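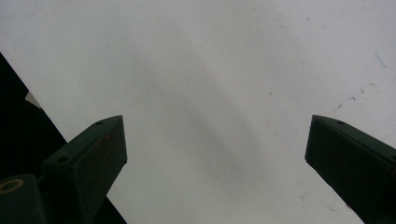

밝은 색 표면

홈 | 부엌 | 저장과 보관 | 공구 손질 | 게시판
검색어를 입력하세요 검색

복숭아 고르기와 보관

복숭아는 꼭지 둘레의 바탕색을 먼저 본다. 붉은 기는 햇볕을 받은 쪽에 드는 색이라 익은 정도와 크게 상관이 없다. 바탕에 푸른 기가 남아 있으면 덜 익은 것이고, 크림색이나 노란색으로 돌았으면 며칠 안에 먹을 수 있다. 손가락 끝으로 누르면 그 자리가 멍이 되므로 손바닥 전체로 감싸 쥐어 본다. 향은 꼭지 쪽에서 맡는다.

덜 익은 것은 종이봉투에 넣어 실온에 둔다. 꼭지를 아래로 하고 서로 닿지 않게 한 겹으로 놓는다. 하루에 한 번 열어 보고, 향이 올라오면 그날 먹거나 냉장고 채소 칸으로 옮긴다. 딱딱할 때 냉장고에 넣으면 속이 푸석해지고 단맛도 오르지 않는다.

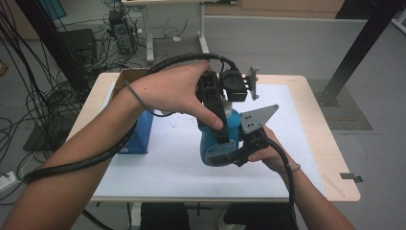
저장과 보관

껍질 벗기기. 밑면에 열십자로 칼집을 얕게 넣고 끓는 물에 30초 담갔다가 얼음물로 옮긴다. 칼집 낸 데서부터 손으로 당기면 벗겨진다. 안 벗겨지면 10초 더 담근다. 천도는 그냥 칼로 깎는 편이 빠르다.

얼리기. 껍질을 벗겨 여덟 쪽으로 자르고 레몬즙을 조금 뿌린다. 쟁반에 유산지를 깔고 떨어뜨려 놓아 하룻밤 얼린 다음 봉지에 담는다. 봉지 겉에 날짜를 쓴다. 10월까지는 맛이 괜찮고 그 뒤로는 잼이나 파이에 쓴다.

잼. 손질한 과육 800그램에 설탕 265그램, 레몬즙 3큰술. 설탕에 90분 재웠다가 중불에 올리고 거품은 걷어 낸다. 찬 접시에 한 방울 떨어뜨려 흐르지 않으면 불을 끈다. 설탕이 적은 편이니 냉장고에 두고 빨리 먹는다. 오스아크(Osach) 유리병은 뚜껑 고무가 잘 삭으니 쓰기 전에 살펴본다.

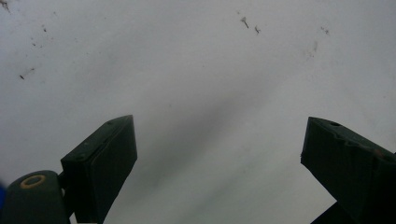
평평한 표면, 가까이에서

복숭아즙은 마르면 갈색으로 남는다. 행주에 묻으면 바로 찬물에 헹구고, 더운물은 얼룩이 빠진 뒤에 쓴다. 도마는 굵은소금으로 문질러 씻어 세워 말린다. 털이 가려운 사람은 물을 틀어 놓고 그 밑에서 문지르면 낫다.

1999년 6월 8일 고침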